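How to Run a Simulated Robot Arm Demo at an Open Day

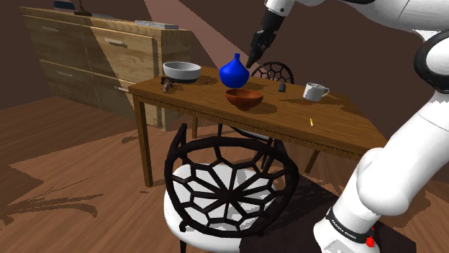
The tabletop scene with the arm's gripper next to the blue vase.

At Pulimow we open the lab twice a year, and the simulation desk is one of the stops. Visitors sit down, look at a robot arm at a table on the screen, and try to move an object with it. This page covers how we set the desk up, how we run each turn, and what to do when something goes wrong. It was updated after the March open day and applies to the same setup we used then.

You do not need to know how to program to run the desk. You do need to have gone through the whole routine at least once before visitors arrive.

What you need

One desktop computer with Vuris installed and the demo scenes already copied over. A laptop will open the scenes, but ours got slow with shadows turned on.
A large second screen facing the visitors.
One game controller with a cable. Keep a second one in the drawer.
A printed card with the controls, in large type.
Two chairs at the desk, one for the visitor and one for you.

The night before

1. Start the computer and install any updates it asks for. Restart it and make sure it does not ask for more.

2. Turn off sleep mode, the screen saver and all pop-up notices. Check both screens.

3. Open Vuris and load the scene called Dridham. It is the dining table room, with a white arm at the right end of the table and bowls, a vase and a mug set out on the wood. We use it for visitors because people recognize what they are looking at and don't need the objects explained.

4. Press Reset and wait for the objects to settle. If something rolls or slides off the table during this step, press Reset again. If it happens a second time, reload the scene from the menu.

5. Set the view to the one saved as Visitor. It looks over the near chair toward the dresser and keeps the arm and the tabletop in sight together. Do not use the overhead view for first turns. People lose track of height in it and drive the gripper into the table.

6. Save the starting position. The file name should end with the word open, so the morning person can find it.

On the morning

1. Load the saved file. Do not build a new one.

2. Plug in the controller before you start Vuris. If you plug it in afterward, the program may not see it.

3. Move the arm through its full range once, slowly. Open and close the gripper twice. Then press Reset.

4. Run one complete pick yourself with the mug. If you can lift it and put it down upright, the desk is ready.

5. Tape the controller cable to the desk edge. It got pulled out three times before lunch one year.

Running a turn

Each visitor gets 4 minutes. Set the timer where both of you can see it. If there is no line, let people stay longer, but start the timer again so you keep the habit.

Step 1. Show the controls. Left stick moves the gripper forward, back and sideways. Right stick moves it up and down and turns the wrist. The right trigger closes the fingers, and letting go opens them. Point to the card as you say it. Most people under fifteen will skip this part and be fine.

Step 2. Ask the visitor to move the gripper without touching anything. Give them 30 seconds for this. They will usually go too fast at first. The arm follows with a slight delay, and it takes a moment to get used to it.

Step 3. Pick an object. Start with the mug, at the arm's end of the table. It stands well apart from the vase and bowls and the sides are easy to grip. The blue vase is the one everybody wants. It can be done by the neck, but the wooden bowl is close to its base and often gets knocked on the way down. Offer the vase as a second try.

Step 4. Talk them through the approach. Have them stop above the object, line up the fingers, and only then go down. Tell them to watch the shadows on the table if they can't judge the height.

Step 5. Close, wait, lift. The wait matters. If they lift while the fingers are still closing, the object slips. Count to one out loud if it helps.

Step 6. Put the object down anywhere on the table and let go. Then let the visitor press Reset themselves. Small children often like this more than the rest of it.

Leave the small items alone unless somebody asks. There is a thin yellow one near the front edge and a dark one lying by the pale bowl, and both are hard to pick up even for people who use the program every day. We keep them for the contest at the end of the afternoon.

Questions visitors ask

Is it a real robot? The arm on the screen is a computer model. We explain that programs can be tried on the model first, where a dropped bowl costs nothing, and that the physical arm is in the Kļaviņa room down the hall. Point them to the wall map.

Why a dining table? A home is a hard place for a robot. Objects have different shapes, they stand close together, and there is furniture in the way.

Does it learn from what I did? Not during the demo. We don't record visitor turns. By the end of the last open day the practice log held 2,473 picks, all of them made by staff.

What does the program cost? Refer them to the front desk. Don't guess.

If something goes wrong

The arm freezes. Let go of both sticks and wait two seconds. If it doesn't come back, press Reset. The usual cause is that the arm has been pushed to the limit of its reach.

The gripper is stuck against the table. Move straight up with the right stick. Do not try to slide it sideways.

An object flies off. This happens when something is squeezed hard against the tabletop. Press Reset and carry on. Visitors enjoy it.

The picture stutters. Turn off soft shadows in the display menu first. If that doesn't help, close the program and reload the saved file – it takes less than a minute.

The controller does nothing. Close Vuris, unplug the controller, plug it back in, and start again. If it still does nothing, use the spare.

Closing the desk

Press Reset, exit without saving, and put both controllers back in the drawer. Write down anything that froze or broke on the sheet by the keyboard, with the time. Leave the computer on for the evening backup, and turn off only the visitor screen.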